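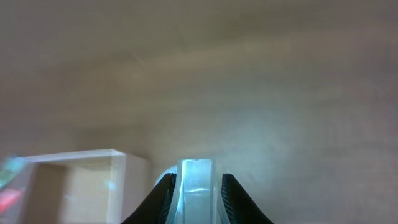 Figure 4.1 Translucent item held upright beside the open box

4.2 Packing the guest toiletry box

This section covers hand packing of the Hasness guest set into the open Torkerix box. Closing and labelling are dealt with in section 4.3.

Before you start

Wipe the table and leave it to dry. Wash your hands or put on clean gloves. Have the packing list for the room type within reach, as the Ganar and Sombatkul properties use different sets.

1. Take one box from the flat stack and fold up the four walls. Press each corner until the tab locks.

2. Stand the box on the table with the open side up. Leave space to the left for laying out the small items.

Note: Boxes are supplied in bundles of 50. Keep unused boxes flat. Walls that have been folded more than twice do not hold square and should be thrown away.

3. Lay out the toothbrush, the toothpaste and the razor in that order, toothbrush furthest from you. Set them parallel, on a slant, with a finger's width between them.

4. Check each item against the list. The toothpaste cap must be screwed down fully. The tube must show no split at the crimp.

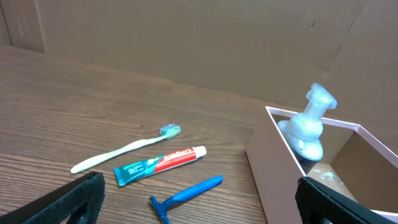 Figure 4.2 Layout order: toothbrush, Colgate travel tube, blue disposable razor

CAUTION: Pick up the razor by the handle only. Do not slide it across the table by the head. If the blade guard is missing, put the razor in the sharps tub and take another.

5. Place the largest item in the box first, against a corner. Check that it does not stand higher than the walls. If it does, lay it on its side along the back wall.

6. Turn the toothbrush so that the head and the toothpaste cap point the same way. This makes a missing cap easier to spot at the final check.

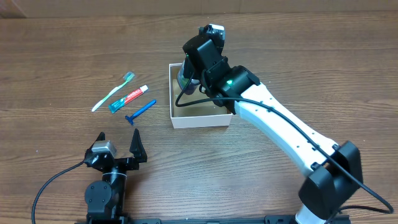
7. Place the toothpaste along the front wall, then the toothbrush beside it. Do not bend the neck of the toothbrush to make it fit.

8. Place the razor last, handle towards the opening edge, so that the guest's hand meets the handle first.

9. Tilt the box slightly. If the contents slide, add one sheet of tissue, folded once. Do not use shredded paper.

10. Tick the list and pass the box on for closing.

Note: One in every 100 boxes is to be emptied and checked again against the list. Record the result on the back of the sheet. If an item is missing, recheck all boxes packed since the last good result.

Storage

Keep packed boxes off the floor and away from radiators. Stack no more than six high. A full store holds 2,000 boxes; stock is rotated every Sunday, oldest to the front.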